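Teaching grippers on unmade beds: a conversation with Esperanza Quintana

Most of the training data for two-handed robot manipulation is still recorded on lab benches. Esperanza Quintana's group at Kusell has spent the period since February recording it in people's homes, using hand-held grippers that a person operates directly, with no robot arm involved. The first results were presented internally on 17 Sep 2025.

The method is simple to state. An operator holds one gripper in each hand and performs a household task. A wide-angle camera on the tool records the fingers and whatever is in front of them. A policy is then trained on those recordings and run on a pair of arms fitted with the same fingers.

"The finger geometry has to match," Quintana said. "Almost everything else we allow to vary. The room, the light, the surface, the person."

The surface turned out to matter more than her group had planned for. Early sessions used kitchen tables, and policies trained on them failed when a tray was put on something soft. The tray tilts when a finger pushes down on its edge, and the contents roll. Valeriano Lozano, who runs the recording sessions, began asking operators to work on sofas and beds as well.

"On a table you can be sloppy in the vertical direction," Lozano said. "The table stops you. On a duvet you press, and the whole tray goes down with you." 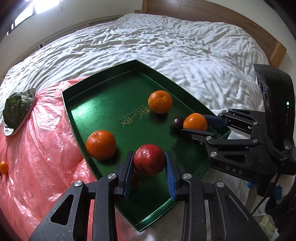

Two-gripper fruit task on a duvet, with the apple held between the finger pads.

The fruit task is now the group's standard test. Round objects of different sizes share one tray, so closing on one often means touching its neighbor. A plum next to an orange is a harder case than either alone, and Quintana counts a pick as failed if the neighboring fruit leaves the tray.

The comparison she reported used two training sets of equal size, each with 105 demonstrations. One came entirely from hard tables. The other mixed tables with beds and sofas. Each policy then had 30 attempts on a soft surface it had not seen. The table-only policy failed in 30 minus 6 of them, as Quintana put it, and the mixed policy failed in 4.

She was careful about the claim. "It is one task family and one finger design. I would not quote those numbers for cloth or for anything with a handle."

Magnus Skinner, who trains the models, added a second caution. The mixed set also has more variation in lighting – bedrooms tend to have a window close by – and the group has not yet separated that from the effect of the surface. A run with matched lighting is in preparation.

Asked what she would change, Quintana named the operator instructions. People were told to work at a natural pace, and some moved both hands at once while others kept one hand waiting. The policy picked up both habits and sometimes switched between them in the middle of a pick. The next version of the protocol, called Brisum, will label the two styles separately.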